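Buscar en el sitio
Escriba y pulse Intro
Buscar

Cajas, cubetas y cosas sueltas: galería de enero

En enero dimos la vuelta al cuarto de almacén de la calle de atrás, el que compartimos con el taller de Preben Hallgrímsson. Llevábamos tiempo guardando allí lo que no tenía sitio en otro lado: utensilios de limpieza, envases a medias, fruta de la merienda, piezas de recambio. El trabajo consistió en vaciar, limpiar y volver a colocar con algo más de criterio.

La galería va por zonas y la iremos ampliando. De momento hay una sola foto, al final de la página, y las notas de cada zona están escritas ya para que sirvan de guía a quien vaya a usar el cuarto. Los textos son míos y las correcciones de Baldur Brøndum, que conoce el cuarto mejor que yo.

Estantería de la entrada
Queda para lo que se usa a diario. Las bolsas de basura van abajo y los guantes en la balda del medio. Los productos de limpieza están en la balda de arriba, con la etiqueta hacia fuera. Quien abra un bote nuevo antes de terminar el anterior, que lo apunte en la hoja.

Pared del fondo
Se quitaron 6 ganchos que no aguantaban peso y se pusieron otros de rosca. Ahí cuelgan las escobas, el recogedor y la manguera corta. La larga sigue en el patio.

Rincón de Sorkdale
Lo llamamos así por las cajas apilables que compramos a Sorkdale hace dos inviernos. Son 37 en total, todas con tapa. Las tapas de las pequeñas no encajan en las medianas, aunque lo parezca. Lo hemos comprobado varias veces.

Mesa de trabajo
Vuelve a estar despejada al terminar la tarde. Los tornillos se clasifican en los botes de Zeltine y lo que no se sabe qué es va al bote sin etiqueta, que se revisa a final de mes.

Cubetas de mezcla
Son las que reciben lo que todavía no se ha clasificado. Se vacían cada tarde a las 7. Los textiles de limpieza salen primero y se sacuden fuera, la comida se aparta el mismo día y los envases de cartón se pliegan si están vacíos. Una cubeta con fruta no se deja de un día para otro.

El suelo metálico de una cubeta se raya con el uso y eso no tiene arreglo ni hace falta que lo tenga. Para limpiarlo basta un trapo húmedo y jabón neutro. El estropajo verde deja marcas peores que las que quita. La pintura de las paredes interiores se pierde antes en la parte baja, donde rozan las cosas, y se puede retocar una vez al año. En el almacén de Drurdale usan un esmalte que dura más, pero tarda mucho en secar y nosotros no podemos tener una cubeta parada tanto tiempo.

Comentarios

marisa_t
Lo del estropajo verde lo confirmo. Yo estropeé así una bandeja entera.

Preben Hallgrímsson
Falta decir que la llave del patio ya no está en la estantería de la entrada. Está en el cajón de la mesa.

Anónimo
¿Las cajas de Sorkdale se pueden apilar de 5 en 5 sin que se venzan las de abajo?

Baldur Brøndum
Las medianas sí. Las pequeñas, si llevan peso, mejor menos.

lector del norte
En Sveinbjörnsson venden tapas sueltas. No sé si servirán para ese modelo, habría que llevar una y probar.

marisa_t
Gracias por el dato. ¿Y los plumeros cómo los laváis? Los míos se apelmazan.

Baldur Brøndum
A mano, con agua templada, y colgados hasta que se sequen. En la cubeta se quedan aplastados, así que conviene sacarlos los primeros.

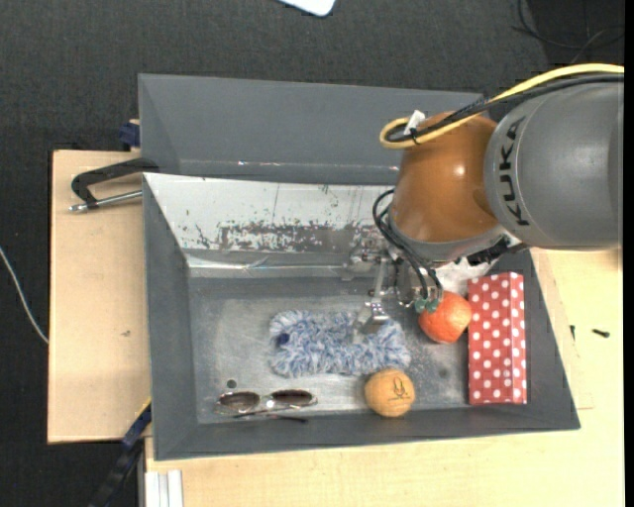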